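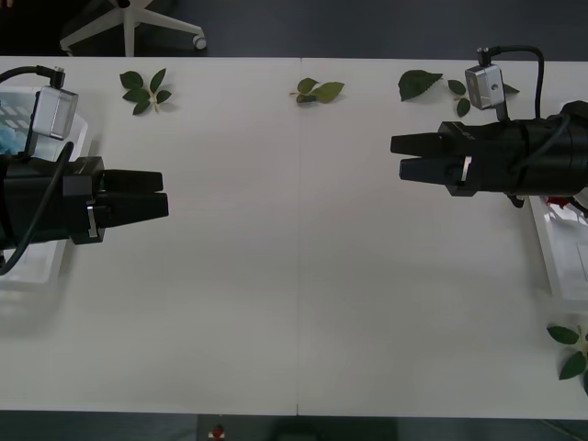 How long do I have to wait before I can sand joint compound? First coat went on Wednesday, room is the back bedroom, it's cool and kind of damp in there.

Oliwia Krajewska
Wait till it's the same flat white all over. Any gray patches, leave it. With premixed in a cool room that's a full day for a thin coat, two if you went heavy in the corners. Press a knuckle on the thickest spot, if it feels cold it's still got water in it. Fan helps, pointed across the wall and not right at it. Heat gun, no. Cracks every time, ask me how I know.

Also don't sand the first coat smooth. Just knock off the ridges with a 6 inch knife and put the next coat on. Sand after the last one, 150 grit or a sponge, light hand. If you see paper fuzz you went too far.

Skornwood
what she said but get the setting type in a bag for the first coat, hardens chemicaly so damp doesnt matter so much. the 45 minute stuff gives you time to work. dont mix a whole bag, half a mud pan at a time, cold water. it sands like concrete tho so wipe it flat while its soft. did our whole hallway in May this way and was painting the next night

Hermans
Depends on the house. My mothers place in Skorley took 4 days between coats, basement unit, never dried right til we ran a dehumidifier. Would rent one if you can. Mine has over 3000 hours on it and still going.

And prime before you paint!! Forgot once and every seam showed thru, two coats of eggshell wasted. Cheap PVA primer is fine.

Contact us | Terms | © Reltside Home Help | Back to top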